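After a wildfire: cleaning up smoke and ash indoors
Wait until the fire service has said you can go back in, and wear a fitted mask. 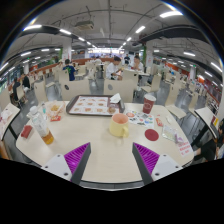 Ash on hard floors
Mist it lightly with water and wipe it up with a damp cloth. Don't sweep – it puts the ash back in the air.

Clothes and bedding
Shake them outside, then wash at 40 degrees. Smoky curtains may need two washes.

Fridge and freezer
If the power was off for days, throw the food out. Wash the shelves with warm water and bicarbonate of soda and leave the door open overnight.

Walls
Start at the bottom and work up – dirty runs stain dry paint.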